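About Stultgate Soft Goods

Hi, I'm Stella! I make cushions and stuffed animals, and I run this little shop with my friend Lamduan Meesuk from a workroom on Tarwood Lane. 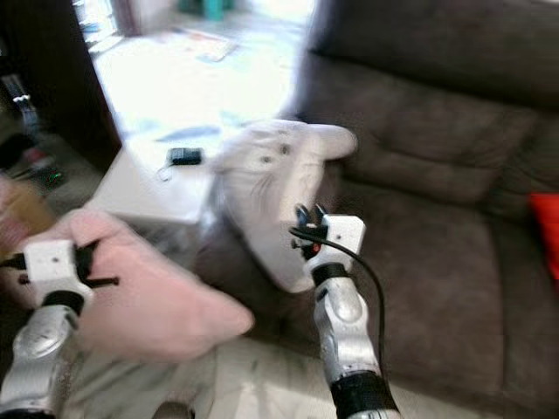

I started out mending other people's. My niece had a rabbit called Botov with one ear hanging by a thread, and I fixed him on my lunch break, and then her friends' parents started handing me carrier bags full of bears. I was still working in an office back then, so all the sewing happened on my couch in the evenings — I was finding stuffing between the seat cushions for months. Lamduan came over one night to help me get through a pile of them and more or less never left. She'd spent 14 years cutting upholstery fabric and she can look at a worn-out seat and tell you how much cloth it needs before I've found my tape measure.

These days we split it like this. I do the animals (cats, mostly, people always want cats) and anything fluffy. Lamduan does the square stuff, meaning throw pillows, bolsters, bench pads and new covers for old sofa cushions. We argue about color all day long. She likes a plain couch with one bright cushion on it and I'd happily bury the whole thing in plush until there's no place to sit down!

Everything we sell gets tried out in a real living room first. It gets sat on, leaned on, dropped on the floor and put back again at the end of the day. If a seam gives, we go back and change the pattern. Our Makori floor pillow went through 2 full redesigns that way, and the one you can buy now has a zipper cover, so you can pull it off and put it in the wash (cold, gentle, and please don't tumble dry the long-pile ones, brush them out with your fingers and let them hang).

We still do repairs too. Last year we sent 504 mended toys back home, and we'd love to see yours. Send us a note with its name and what's wrong, and tell us if there's a smell or a bald patch you want left alone — lots of people do, and we're careful about that.

The workroom is open by appointment. Bring your cushion inserts with you if you want new covers, and come hungry, Lamduan bakes.

Stella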